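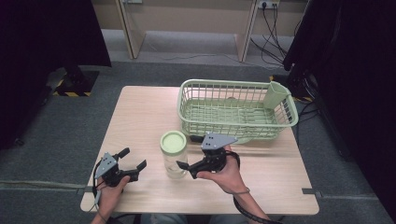

A green dish basket and a clear jar on the table.

Spring cleaning the pantry, the Pudthorpe way

What a month for the Swap Shelf! When we asked you in the last newsletter to look at the back of your cupboards, we expected a few tins and perhaps a bag of lentils. We got 39 bags and boxes, a very handsome pile of recipe cards and the best bread-and-butter pickle any of us has tasted in years (whoever left it by the door at Skadness Hall, please come forward, we want the recipe).

So we're carrying on, and this time the subject is dry goods. Flour, rice, oats, beans, all the things that sit there being useful until one day you find a moth. Get everything out at once if you can bear it. It makes a dreadful mess, but you'll find things you'd completely forgotten, and there is a real thrill in making supper from a packet of barley you were sure you'd finished!

Give the shelves a wipe with warm water and a splash of vinegar, then let them dry with the doors open, overnight if possible. Wholemeal flour goes stale much sooner than white, so give it a sniff before you put it back. If it smells like old crayons, it's had its day. Dried beans keep for ages but get stubborn, and very old ones may need soaking twice as long.

Then jars.
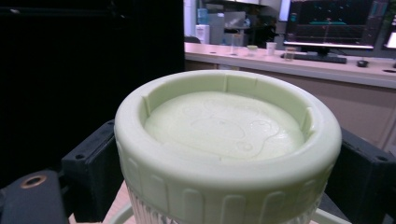 Ours at the hall get washed in hot soapy water and stood upside down, with the lids left off until the next morning, and only then do we fill them. A strip of masking tape with the name and month on it is plenty. I used to trust myself to tell plain flour from self-raising by looking, and I have the flat sponges to prove it.

If you'd like to try something new with what you find, the Kutonetti group are running another soup evening at the hall, and they'd love your odds and ends of pulses. Last time they fed everybody from 13 half-empty packets and there were seconds. Bring a bowl and a spoon, and come hungry.

The Swap Shelf is open as usual, in the side room nearest the Hviid Lane entrance. Sealed packets only, please, and nothing that needs a fridge. We can take six more boxes of empty jars before the cupboard is full, so do bring them along, with lids if you have them.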